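# Tridden finger pads (pair) - fitting and care notes

I sell these pads for the two-finger gripper on the Tridden door cell, and I run a set myself, so what follows is how I do it in my own shop.

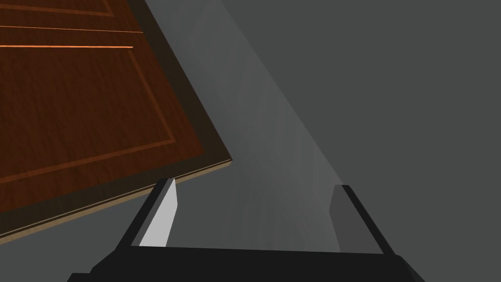
My cell does cupboard doors all day long, and I work every new door job through in the simulator before the real arm gets near one. I had the fingers set too close together for ages and wondered why I kept clipping edges - opening them right up on the approach fixed most of it. If you're changing pads, go back and check that approach again. A new pad is a bit thicker than a worn one and you'll notice!

**Fitting a set**

1. Park the arm, lock out the power and let the air down.
2. Peel the old pad off from the tip end. A plastic scraper is fine, a chisel isn't (I've got the gouge to prove it).
3. Wipe the finger face with metho and let it dry.
4. Press the new pad on from the palm end up, then clamp it overnight.
5. Open and close the gripper a few times at low speed before you run a job.

Always do both fingers together. I tried swapping just the one to save a few dollars and the doors came out sitting crooked in the rack, so that was a false economy.

**How long they last**

I get 2000 doors out of a set on smooth finishes. Raw timber is harder on them and I change at 1000. I give the faces a wipe every 700 doors or whenever they've gone shiny, whichever comes first. Dust is the real killer, so if your cell is beside the sander like mine used to be, wipe them more often.

**Which one to order**

- **Plela soft** - painted and lacquered doors. Grippy, wears quicker.
- **Rashti firm** - raw timber and anything heavy. My everyday pad.

Both colours of the Rashti are the same stuff, so order whichever you like. Packs hold 3 pairs and ship from Cekville on Tuesdays. If your gripper is the older style with the screw-on faces, send me a message before you order - those need the adaptor plate, and I don't always have it on the shelf.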